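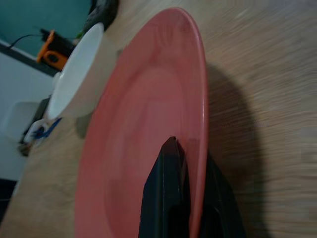

A pink plate with a raised rim.

I own 33 plates and eat off two of them. The rest came from my parents, from a wedding, and from a shop called Gavalas that sold sets and would not break them up. I think the matched dinner set has had its day, and I think people should stop buying them as gifts.

A set assumes you will have eight people over and that they will notice. Mine never have. Last September I served lamb on five different patterns and the talk was about the lamb.

The shops like sets for a plain reason — you pay for the gravy boat too. A service from Rurano was $405 when I last looked. Single plates at the thrift store near me cost a dollar or two, and when one breaks I buy another. With a set, one broken plate leaves a gap, and people go hunting online for a pattern that was dropped years ago.

I don't say throw out your grandmother's china. Keep it if you use it. But a cabinet full of dishes that come out once a year is storage, and in a small apartment storage costs rent.

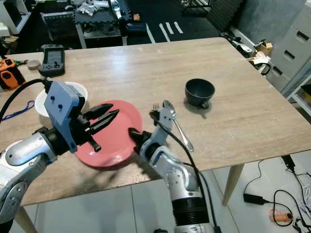

Widad Najjar wrote back after reading a draft that I was wrong about the gifts. Her set was the first thing she owned that had not been someone else's, she said, and she uses all of it, gravy boat included.

I still wouldn't buy one for a couple without asking them first.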